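Pasta packs find their places on Ernbridge demonstration shelf

By Tania Kumarasinghe
9/10/20

14 comments | 20 shares

Dry spaghetti is the subject of the latest small-pantry display at the Manole household center in Ernbridge, which opened its fall program this week. The display takes up one corner and deals with a single question: where to put several packs of the same long, awkward food when there is only one low shelf to hold them.

The answer on show uses a white two-tier shelf set toward the back, against patterned blue walls. Packs are sorted on the surface in front of it, side by side, before they go up.

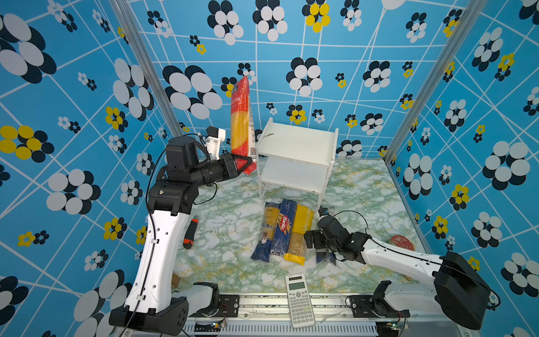

Shanthi Akanda wrote in to say that she gave up on shelves for spaghetti years ago and keeps hers in a drawer, lying flat, with the oldest pack on the right. A shelf is fine for jars, she added, but long packs slide about unless they are laid the same way.

The center's printed guide agrees with her on that point. It suggests laying long packs flat and in the same direction, and leaving the date where it can be read without lifting anything. Open packs should be closed with a clip or moved to a container with a lid.

The guide also asks people to clear and wipe the surface before they begin. A patterned top can hide crumbs and short ends of pasta, so it is worth going over it twice - once with a dry cloth and once with a damp one - and letting it dry before any cardboard is put down.

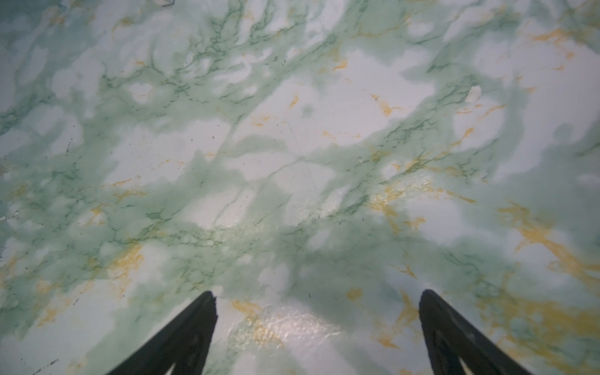
Once the surface is ready, everything comes out at the same time. The guide warns against sorting one pack at a time from the cupboard, as duplicates get missed that way. Packs are then split into those to use this month and those that can wait until January or later.

The pasta in the display is a mix of brands and types of packaging, including a dark blue Barilla box and a yellow PASTATIME pack. Two packages of spaghetti can lie next to each other on the top tier, set at a diagonal, with others kept in a row on the surface below.

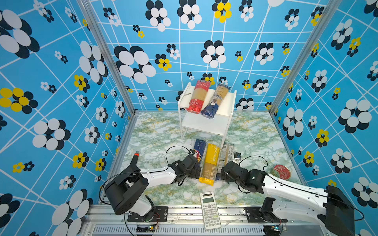 Staff at the center recommend keeping the top tier for whatever will be cooked first. The lower tier suits shorter items, and tins can stand off to one side where their lids are easy to reach. Boxes and bags can share a row, though soft bags do better with a firm box at the end to lean against.

The guide gives some space to labels as well. Clear bags show how much is left, while a box has to be opened or shaken. Net weight is worth checking before buying more - the Barilla box is marked 500 g - and a short note inside the cupboard door saves a second look at the store.
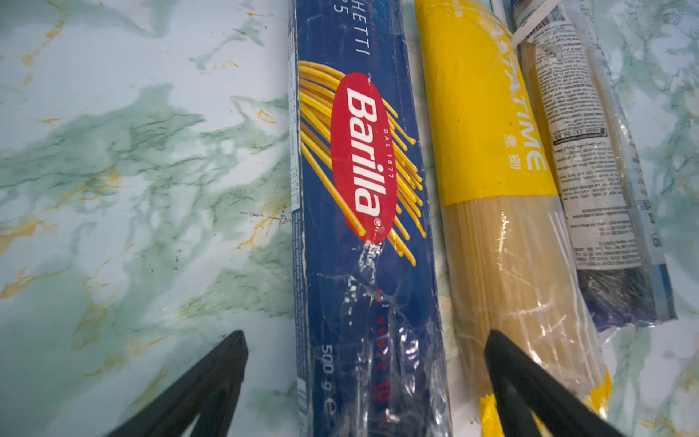 Visiting the display

The pantry corner is open to visitors during regular center hours through the end of the fall program. Admission is free and no booking is needed. Copies of the guide are at the front desk, and it can be borrowed in large print.

Recent items

Zutby store to extend weekend hours
Dokier road repairs enter second stage
Ernbridge library adds 351 cookbooks
Manole center fall program: full list of classes
Coat drive collects 1486 items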